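Grostach: Greifer ließ nicht los – und was die Werkstatt daraus gemacht hat

4. Juni 2025

Drei Tage lang stand der Packplatz in der Versuchshalle Grostach still, seit gestern Nachmittag läuft er wieder. Schuld war ein Fehler, den man in einer Minute erklären kann und für den das Team trotzdem ein ganzes Wochenende gebraucht hat: Der linke Greifer der Anlage hielt fest, obwohl er längst hätte öffnen sollen. Verletzt wurde niemand. Ein paar Snackbeutel sind hinüber, ein Behälter hat einen Sprung.

Für alle, die die Halle noch nicht kennen: Trastlow betreibt dort seit Oktober einen zweiarmigen Roboter, der verpackte Kleinware in Kunststoffbehälter legt. Beutel, Schachteln, Riegel, alles, was knistert, rutscht und sich verformt. Gerade das macht die Sache so spannend! Eine Schachtel hat Kanten, an denen man sie fassen kann, ein halb mit Luft gefüllter Beutel sieht nach jedem Anfassen anders aus. Die Bewegungen lernt die Anlage von Menschen, die mit Handgreifern am Tisch arbeiten und ihr vormachen, wie man die Ware aufnimmt, dreht und ablegt. Die Finger sind an Roboter und Handgerät baugleich, und damit wären wir auch schon beim Problem.

Am Freitag gegen Ende der Frühschicht nahm der linke Arm einen Beutel auf, fuhr über den Behälter und blieb dort stehen. Die Steuerung meldete »Griff offen«, die Finger waren aber zu. Nach der vorgesehenen Wartezeit fuhr der Arm weiter zur nächsten Position, samt Beutel, und schob beim Absenken den Behälter gegen den rechten Arm. Der rechte Arm erkannte den Widerstand und hielt sofort an. Der linke tat das nicht. Er drückte noch 2 Sekunden nach, bis jemand am Pult den Nothalt auslöste.

2 Sekunden klingen nach wenig. Wer danebensteht, empfindet sie anders, und in der Halle wird zum Glück keiner so tun, als sei das eine Kleinigkeit gewesen. Der Vorfall wurde noch am selben Tag als Sicherheitsereignis eingetragen und die Zelle gesperrt. Auch der zweite, baugleiche Packplatz blieb vorsorglich aus.

Dann begann die Suche, und die war nach allem, was man aus der Werkstatt hört, ein kleiner Krimi. Zuerst fiel der Verdacht auf die Software, weil am Donnerstag eine neue Fassung aufgespielt worden war. Also zurück auf den alten Stand, 200 Griffe ohne Ware, kein einziger Aussetzer. Mit der neuen Fassung dasselbe Ergebnis. Erst als wieder richtige Beutel auf dem Tisch lagen, kam der Fehler zurück, und zwar 12 Mal in einem Durchgang von 311 Griffen. Immer links, immer bei dünner, glatter Folie.

Am Samstagabend wurde der Greifer dann zerlegt. Zwischen Fingerpolster und Führung steckte ein schmaler Streifen Folie, so fein gefaltet, dass man ihn von außen nicht sah. Er hatte sich vermutlich beim Aufnehmen eines eingerissenen Beutels hineingezogen. Bei leeren Griffen glitt der Finger darüber hinweg, unter Last verkeilte er sich. Der Sensor sitzt allerdings am Motor und misst, wie weit der Antrieb gedreht hat. Und der Antrieb hatte brav gedreht – nur die Kupplung dahinter war durchgerutscht. So kam die Meldung zustande, die Finger seien offen.

Bleibt die Frage, warum der linke Arm nachdrückte und der rechte nicht. Die Antwort steht in einer Einstellungsdatei. Bei einer Umrüstung im Frühjahr war die Kraftgrenze links für einen Versuch mit schwereren Behältern angehoben und danach nicht zurückgesetzt worden. Ein Eintrag im Umrüstprotokoll fehlte. Das ist der unangenehmere Teil der Geschichte, und Trastlow hat ihn im internen Bericht auch an die erste Stelle gesetzt, noch vor die Folie. Das verdient Respekt.

Die Reparatur selbst ging dann erfreulich schnell. Stuvside, der Lieferant der Finger, schickte am Montag geänderte Polster mit einer umlaufenden Dichtlippe, unter die sich keine Folie mehr schieben soll. Dazu kommt ein zweiter Sensor direkt am Finger. Stimmen Antrieb und Finger nicht überein, halten künftig beide Arme an, und zwar ohne Wartezeit. Die Kraftgrenzen werden bei jedem Einschalten mit den freigegebenen Werten verglichen, bei einer Abweichung startet die Zelle gar nicht erst.

Richtig schön ist, was nebenbei herausgekommen ist. Weil die Handgreifer die gleichen Polster tragen, hat sich das Team auch sie vorgenommen und in einem davon ebenfalls Folienreste gefunden. Die Leute am Tisch hatten das offenbar unbewusst ausgeglichen, ein bisschen mehr Spreizen, ein kleines Rütteln beim Loslassen. Dieses Rütteln findet sich in einem Teil der aufgezeichneten Bewegungen wieder, und der Roboter hatte es treu übernommen! Man hatte es bisher für eine Eigenheit der Regelung gehalten. Die betroffenen Aufnahmen werden jetzt aussortiert und mit sauberen Greifern wiederholt, mit denselben Warengruppen wie zuvor, also Beuteln und kleinen Schachteln gemischt.

Auch die Auswertung hat dazugelernt. Das Programm Fülöp, mit dem in Grostach die Griffe protokolliert werden, zeigt seit gestern für jeden Arm an, wie lange das Öffnen dauert. Wird der Wert über eine Schicht hinweg langsam größer, kommt eine Warnung, lange bevor etwas klemmt. In den alten Protokollen war der Anstieg übrigens schon eine Woche vor dem Vorfall zu erkennen, es hatte nur keine Anzeige dafür gegeben.

Der erste Packplatz arbeitet vorerst mit halber Geschwindigkeit, der zweite folgt, sobald auch dort die neuen Polster montiert sind. Zu Schichtbeginn werden die Finger nun von Hand geöffnet und mit einem Pinsel gereinigt, am Roboter genauso wie an den Handgeräten. Eingerissene Beutel kommen vor dem Greifen vom Tisch. Besuchergruppen müssen sich noch etwas gedulden, die Führungen fallen bis zum Abschluss der Prüfung aus.

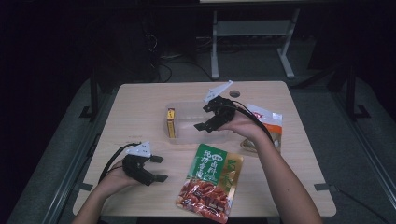 Der ausführliche Bericht soll nach der Abnahme in der Halle aushängen und auf Anfrage auch an andere Betriebe gehen, die mit den gleichen Fingern arbeiten. Stuvside will die geänderten Polster außerdem für ältere Greifer anbieten. Ein Termin dafür steht noch nicht fest.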